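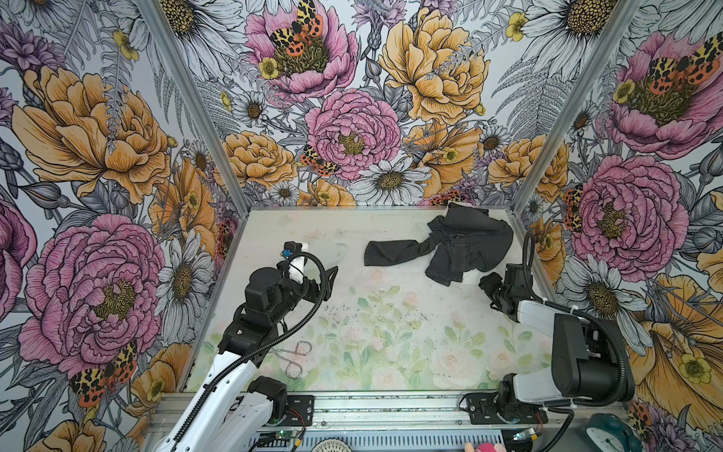
Fig. 4. Two-arm cell with patterned walls. The right gripper approaches the dark garment.

4.2 Controller comparison on mixed garments

We compared two controllers, Gostari and Khokhar, on the same pair of arms and the same grippers. Both arms are mounted on the front rail and share one floor panel. The walls carry a dense floral print, as does the panel at lower contrast, so the segmentation stage cannot rely on a plain background. Each controller was given 200 trials with the Vameo cloth set. A trial ended when a single item was clear of the panel or when the time limit was reached.

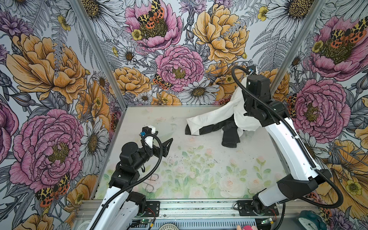 Fig. 5. Lift by the right arm with black and white fabric in the grasp. The left gripper is open and empty.

Mixed light and dark fabric was the harder case for both controllers. Gostari selects a grasp point from the top contour alone. Khokhar adds a height term and replans once after contact — this costs time but reduced double grasps in our runs. Gripper force was held constant, and neither controller was tuned between items. Joint states and commands were logged for every trial, giving 3682 usable grasp attempts after removal of those with missing data.
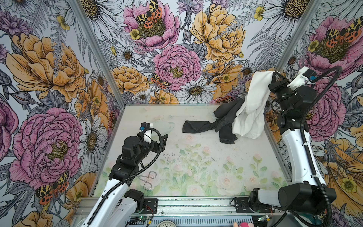
Jotari Laboratory, 31/08/2019

The overlapping configuration uses a white cloth and a dark one. We score the lift of the upper item separately from any motion of the lower item, as contact between the two often remains after the grasp is closed. Of the logged attempts, 738 fall in this configuration. The idle arm holds its pose during the lift and is excluded from the timing figures.

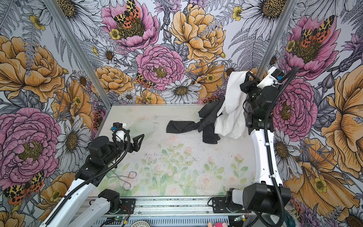
4.3 Effect of camera placement

The wrist view loses the lower cloth once the gripper is raised. We therefore repeated the overlap trials with the fixed view only, keeping both controllers unchanged.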